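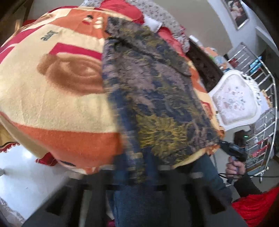
Svend Hafstein writes that the cloth mask in Drulari is still the weakest part of the whole chain, and that he would prefer we fix it before we add anything new to the planner. He lost two evenings to a mask that jumped from the garment to the bedding under it and back again, and the log told him only "mask ok".

We read his message several times and we agree with most of it. The August release of Drulari is therefore almost only about the mask, and the new planner options have to wait until December.

What has changed

The old version decided for every frame separately which pixels belong to the cloth. On a table with one plain color this works well. On a bed it works badly. A printed fabric on a printed quilt gives the segmenter a lot of edges, and the strongest edges are very often inside the print and not at the border of the cloth. A big flower has a sharper outline than a hem. So the mask followed the flower.

The new version, Drulari with the Hviid tracker switched on, keeps a memory. It takes the mask of the last good frame, moves it with the estimated camera motion, and asks the segmenter only for the difference. The camera motion comes from the same pose file you already have, so there is nothing extra to record. When the difference is too large, the frame is marked as "uncertain" and the old mask is kept for up to 900 milliseconds. After this time the tracker gives up and says so in the log, with the frame number. We hope Svend will be satisfied with the log at least.

We tested it on 152 recordings, all with cloth on a bed, a sofa or a pile of other cloth. The jumps from one fabric to another are now rare in the first part of a recording. They still happen when the hand-held camera turns quickly and the picture is blurred. For this case we have no good answer yet. It helps to raise the blur limit in the config (key: track.blur_max), but then you lose more frames, and somebody with short recordings may lose too many of them. 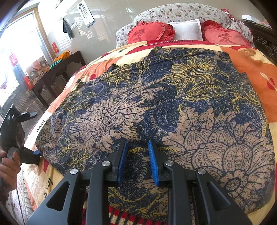

The second change is in how the two grippers are cut out of the view. Each gripper covers a part of the cloth, and the planner needs to know if the cloth continues behind the finger or ends there. Before, everything behind a finger was simply counted as "not cloth". The result was a mask with two holes, and the grasp planner liked to put its next grasp exactly at the border of a hole, as if it was a hem. Several of you have reported this, thank you for your patience.

Now the finger area has its own label, "hidden", and Erkolen, our grasp planner, does not accept a grasp point which touches it. If all the good points are hidden, Erkolen returns an empty list. Please check that your own code can take an empty list – ours could not in the beginning, and it stopped with a quite ugly error.

Updating

You need to convert your old masks once. The command is drulari convert with the folder as the only argument. It takes about a minute for 3000 frames on a normal office computer. The converter does not touch the original files, it writes a new folder beside them. If you use your own labels, be careful with the number 3, it is now reserved for "hidden". The converter will warn you, but it will not rename anything for you.

The Fudwood viewer can show the new label from this release on. Hidden areas are drawn with stripes. The old viewer opens the new files too, but it paints the hidden areas in the same gray as the background, and this can be confusing when you look for mistakes.

Known problems

– With two cameras, the tracker memory is kept separately for each view, so the two masks can disagree for a short time. Erkolen uses the newer one.
– A loose collar or sleeve which is folded under the garment is sometimes marked as a second cloth when it comes out again.
– The progress bar of the converter stops at the last file and then waits. It has not crashed, it is writing the index.

If you have recordings where the mask still jumps, please send us the log together with the config file. The log alone is usually not enough to repeat the problem on our side.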